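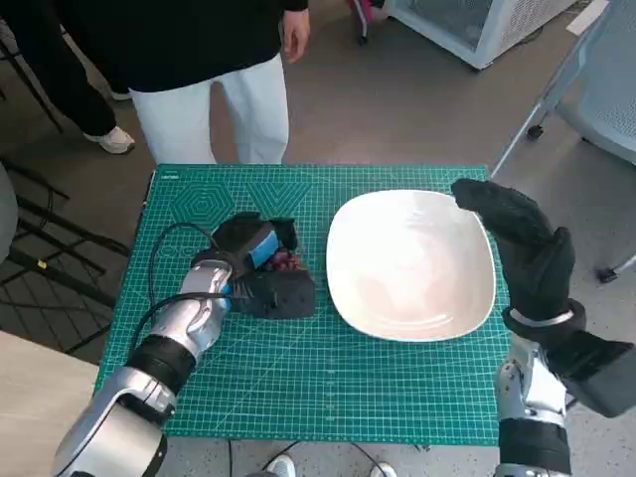
Bol blanc carré sur tapis de découpe vert quadrillé.

Psychologie du counseling — notes de la séance 11
Le récit de vie du thérapeute : ce qu'il prouve, ce qu'il ne prouve pas

1. Point de départ

Les pages de présentation des praticiens se ressemblent beaucoup. Une enfance difficile ou modeste, une rupture, une vocation, puis la liste des diplômes. On suppose que ce récit rassure le client et améliore l'alliance thérapeutique. Je demande qu'on sépare ces deux affirmations : la première est plausible, la seconde reste à démontrer.

2. L'étude Pilwood

Vous l'avez lue pour aujourd'hui. 4000 questionnaires envoyés, 2785 retournés. Les clients qui disent avoir lu la biographie de leur thérapeute notent mieux l'alliance après deux séances. Les auteurs concluent à un effet de la biographie. Or :
— la lecture est déclarée après coup, par des gens déjà satisfaits ou déjà déçus ;
— un client motivé lit davantage et s'engage davantage, biographie ou pas ;
— on ne sait rien des 1215 personnes qui n'ont pas répondu, et je parierais volontiers que les abandons précoces s'y trouvent.
Deux séances, c'est court. Aucune mesure des symptômes n'est rapportée.

3. Dévoilement de soi : de quoi parle-t-on ?

Distinguer le dévoilement biographique (« j'ai servi dans la marine ») du dévoilement immédiat (« ce que vous dites me touche »). L'échelle Benedetti additionne les deux dans un score unique. Un score élevé peut donc désigner deux praticiens qui n'ont rien en commun. Méfiance aussi envers l'argument « il est passé par là, il comprendra » : avoir vécu un deuil renseigne sur ce deuil-là. Il arrive même que le vécu du thérapeute fasse écran.

4. Cas Doramau (polycopié, p. 2)

Relire la réponse du thérapeute au moment où la cliente demande s'il est croyant. Il répond par trois minutes de souvenirs. À qui sert cette réponse ? La grille Widero la classe « ouverture authentique ». Je ne vois pas sur quel critère observable.

5. Pour la prochaine fois

Choisir une page de praticien en ligne, souligner ce qui est vérifiable, entourer ce qui relève de la persuasion. Une page maximum, sans jugement sur la personne. Apporter aussi la grille Widero remplie pour le cas Doramau, même si vous la trouvez mauvaise.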